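## 4. Collecting the demonstrations

Draft text, L. Ledesma and D. Cervantes. Numbers are final, wording is not.

All demonstrations were gathered in simulation with Hellarico, our teleoperation front end, running on top of the Manent physics layer. One operator at a time. The operator moves a handheld controller, the simulated arm follows, and we log joint angles, gripper width, and the view from the gripper at every control step. No scripted motion anywhere in the training set — we tried a scripted planner early on and the policy learned its pauses.

### 4.1 Operators and sessions

31 operators took part, most of them students from the two labs. Sessions ran through September. Each operator got a practice block first, which was logged but thrown out before training. Nobody was told how fast to go. We did tell them to finish an attempt even when it was going badly, becuase a half-finished episode is hard to label and the recovery moves turned out to be useful (Section 6).

Breaks were up to the operator. Some worked straight through, some stopped after every attempt. We kept the session logs so this can be checked against episode quality, but have not done it properly yet.

### 4.2 What counts as an episode

An episode starts when the operator presses the trigger and ends when they release it for two seconds or hit reset. Total recorded: 3,041 episodes. After filtering: 1,781. Three filters, applied in this order:

- Episodes with a physics fault (object through table, gripper locked). Found automatically.
- Episodes shorter than the minimum length. Mostly accidental trigger presses.
- Episodes where the reviewer could not say what the operator was trying to do.

The last filter is a judgment call. Cervantes reviewed the whole set, Ledesma reviewed a subset without seeing her labels, and where they disagreed the episode was dropped. This is stricter than it had to be. A looser rule would have kept more data and probably more variety — we chose the clean version for this paper and will release the dropped episodes separately, with both sets of labels.

Failed attempts were kept if the intent was clear. They carry a failure flag. The policy in Section 5 trains on the successes only, the one in Section 6 on everything.

### 4.3 Views

Two views recorded per step. The first is a fixed overhead camera. The second is attached to the wrist and moves with it. Both flat-shaded, no texture randomization at this stage. We wanted to see how far the geometry alone would go before adding noise on top.

The wrist view does most of the work close to the table, but it has blind spots. At low poses a neighboring arm can fill a good part of the picture, and the objects end up as slivers at the border (Figure 3). Operators could switch to the overhead view at any time with a thumb button, and the switch is logged. The policy gets both views at every step no matter which one the operator was looking at. That is a mismatch and we know it. An operator on the overhead view may be reacting to something the wrist view does not show, and the reverse. Masking out the unused view hurt training in the pilot, so we left both in.

Rendering is cheap, so frames were not stored during the session. We store simulator state and re-render later. Saves disk, and it means camera placement can be changed after the fact with no new demonstrations. One catch — re-rendering needs the exact same Manent build. A minor update shifted the contact solver and a handful of grasps no longer replayed. The build is now pinned in the release.

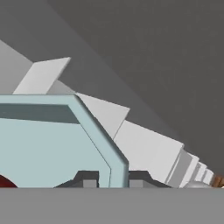 **Figure 3.** A low view over the gray tabletop. Blue housing at left, the white links of an arm running off to the right behind it. A dark red object shows at the bottom-left corner and a brown striped one at the far right, each only in part.

### 4.4 Split and storage

The held-out set was fixed before any training. Split is by operator, not by episode, so no operator shows up on both sides. A split by episode gave much better scores in the pilot and we do not trust them: people have habits, and the policy picks up on those.

Storage uses the Daton format, one file per episode, with a plain text index. Fields per step:

- simulator state
- controller pose, raw and smoothed
- gripper command and measured width
- active view
- flags (fault, failure, reviewer label)

Raw controller pose is kept becasue the smoothing filter was changed once, partway through collection. Early episodes were re-smoothed with the new settings. The commands actually sent to the arm are not affected, only the logged smooth track. Anyone training on the smooth track should read the note in the index first.

### 4.5 Known problems

Object placement is less varied than planned. The Ocampo sampler draws start positions evenly over the table, then rejects any that the arm cannot reach, and the reach check was too careful. So the corners are thin. Fixed in the sampler now, but not in this dataset.

Operator skill is uneven. A few people produced very smooth episodes and ended up over-represented after filtering. We cap the weight of any one operator during training, details in the appendix.

Controller lag was not constant. Measured at the start of each session only, so drift inside a session is unknown. Long sessions are the ones to be suspicious of. Session length is in the index, and the loader has an option to leave out anything above a chosen limit.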